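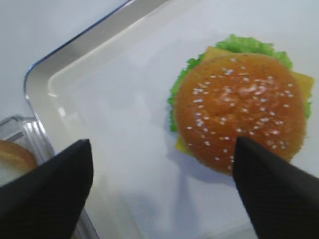 Hello from the grasping corner! I promised Flora I'd write up what we did to the planner in October, so grab a coffee. The big change is that Parry (our grasp planner, for new readers) now scores the whole approach path and stops treating the final pose as the only thing that matters. The old version would pick a lovely grasp and then happily drag a fingertip across whatever was in the way. Toy food is great for showing this up, because a burger has a frilly lettuce edge that the segmentation loves to chop off, and then the planner thinks the thing is smaller than it is.

Nayeli rewrote the mask step so the bun, cheese and lettuce get merged before we fit a width. I moved the collision check earlier, and planning time dropped from 700 milliseconds to 60, which made my whole week (I may have done a little dance by the printer).

Still on my list: shadows on pale trays, and clear plastic, which our depth filter hates. If you want to try the new build, it's on the Wornlow branch. Ping Evander if the config file complains!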